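Storage and Display, session 2: what a grid does for a work surface

Jirayu Pongsiri's July notes claim that a marked surface makes people put things back in the right spot. I doubt it. Tape tells you where a line is, and very little about where a mug goes.
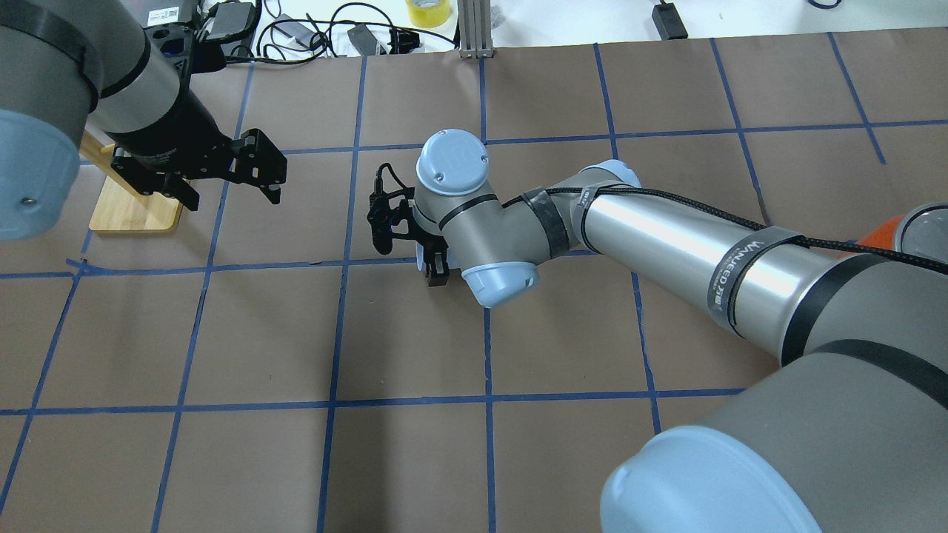
Fig. 1. Wooden stand on brown paper, blue masking tape grid.

Look at the stand's slanted upright and ask what the squares add. Paper protects a table and is cheap to replace. Tape on paper is another matter: peel it up to fix a line and you may tear the sheet. The Wannasri handout skips this.

Mug trees get too much praise as well. They save shelf space, but a thin peg is a poor match for a thick handle, and a cup without a handle has to stand somewhere else. 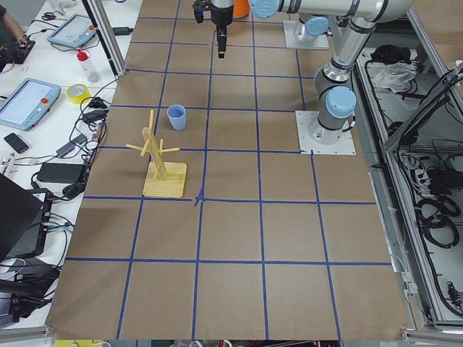
Fig. 2. Mug tree and light blue cup in separate cells; side table at left.

Compare the grid with the crowded side table, where the scissors lie. Does the order spread past the paper? Bring one argument against my view.

Reading: Drira packet, section 2.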